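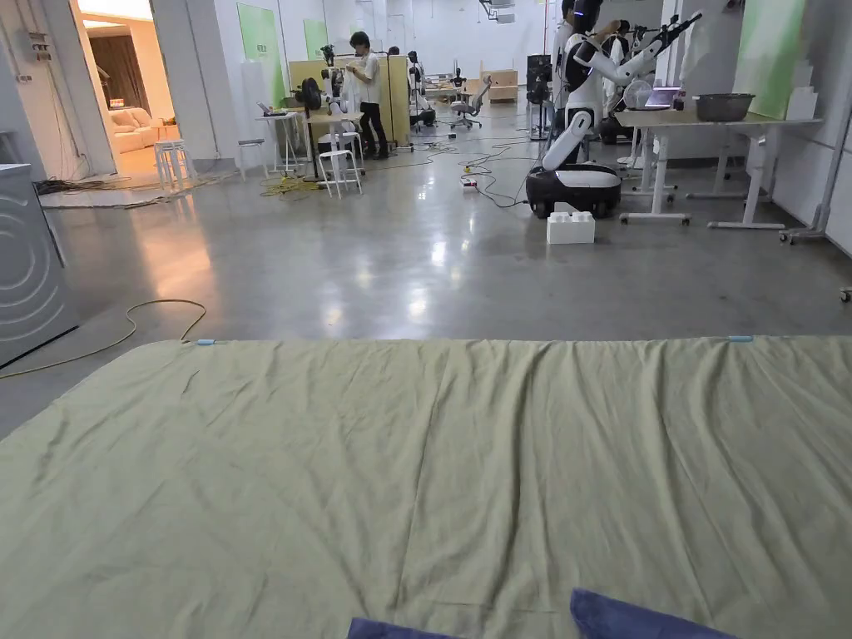

Give us back the mending shop

Home Opinion Letters Archive About Contact

There were two places on our high street that took in mending when I moved here. Now it's a phone shop and a place doing bubble tea. Nothing against bubble tea. But I had a pair of good wool trousers with a split seam last month and ended up posting them to a stranger in another county, which is mad. Postage both ways cost more than the sewing.

I've been cross about it since.

People say clothes are cheap now so why bother. Some are. Mine aren't, or not all of them, and anyway cheap isn't the same as worthless. A coat that fits you across the shoulders is worth hanging on to. You don't find that twice. My brother in law bins a shirt when a button goes. A button! He's got a degree.

Ilango Mathew ran the last proper repair counter round here, Chacko, next to the bakery. Rent went up, then up again. He told me he'd done 2,372 jobs in his final year, hems mostly, and zips — always zips — and still couldn't make it pay. Year before that it was 2,056. So busier, and poorer. Work that one out. He charges what people will stand, people think a hem should cost the same as a sandwich, and the landlord doesn't take sandwiches.

Part of it is that we've lost all idea of how long things take. I tried a zip myself. Whole evening gone, two needles broken, and it still catches halfway up. Lakshmi Unnithan next door did the other one for me in her lunch hour and wouldn't take a penny, and I felt worse about that than the broken needles. She learnt at school. My lot did a cushion cover in year eight and that was it, sewing over, on to resistant materials.

So what do I want. Sewing back in schools, properly, a full year of it, boys too. Lower business rates for anyone who mends things — shoes, clocks, toasters, I don't care. The council found 2,000 pounds for hanging baskets outside the station, so dont tell me there's nothing in the pot. An empty unit on Cestier Road has been empty since before my youngest was born. Put a machine in it and a kettle.

Harish Hegde wrote to this page saying it's nostalgia and the market has spoken. Maybe. The market also spoke about bus routes and he was livid about those, I've got the letter somewhere.

Anyway the trousers came back. Lovely job, tiny stitches, wrong colour thread. I'm wearing them now. If anyone knows of somebody local who does linings, write in, becuase the winter coat is next and I'm not posting that.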